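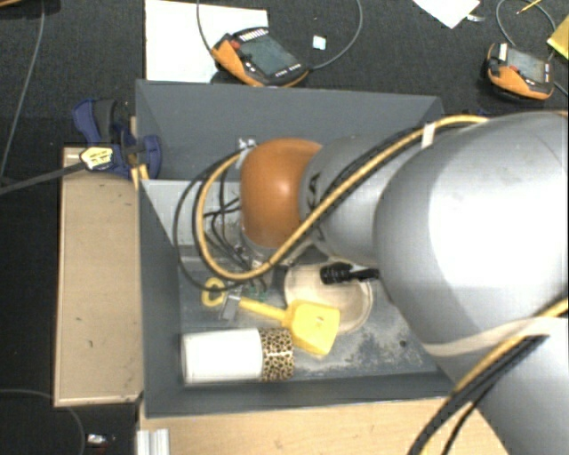

Delegation diary: entry for 9 August 2026

The delegation office opened at the usual hour. The morning was given over to the question of telephones, which has occupied this office for most of the past week and is now settled, subject to one point recorded below.

Athletes and staff travelling to the Clindden regatta will keep their own telephones. The earlier proposal, under which all personal devices would have been left at home, was withdrawn after the coaches' meeting. Rowers who are away for nearly 25 days cannot reasonably be asked to go without contact with their families, and the coaches were firm on this. The office accepts the decision and has amended the travel handbook accordingly. Page 3 of the old edition should be destroyed.

Team data is a separate matter. Race plans, medical notes and training figures are to be held only on the laptops supplied by Desmet. These were delivered on time, although two of them arrived with the wrong power leads and have been sent back. The replacements are expected before the boats are loaded. No member of staff is to forward team papers to a private address, and this applies to senior staff as it does to everyone else. A reminder was issued in August of last year and was widely ignored.

The accommodation at Istel has written to say that its guest network will be shared with the other delegations in the building. Our technical staff advise against using it for anything beyond general reading. A separate line has been requested for the physiotherapy room and the coaches' office. The charge is 2000 for the whole stay, and the request has gone to the finance office with a recommendation that it be approved. The athletes' lounge will have to manage with the shared connection.

Accreditation forms occupied the early afternoon. The organisers now require a photograph taken against a plain background, and a number of those already submitted have been refused. Hats were the main fault. The affected athletes have been told and most have replied. The lightweight squad is training at Jurkov, where the signal is poor, and will be reached through the boathouse.

The outstanding point on telephones concerns the race-day rule. The organisers wish all devices to be handed in before crews enter the boating area. We have no objection in principle, but we have asked who will hold them, where, and who answers for a loss. The first reply dealt only with parking. A second letter was sent this afternoon.

Other business:

The insurance certificate for the trailer has been received and filed.

Kit sizes for the junior four remain wrong on the supplier's list — the same error as in the spring.

The anti-doping briefing has been moved to the larger room. Attendance is compulsory, and a register will be taken at the door.

Office closed late. Keys returned to the front desk.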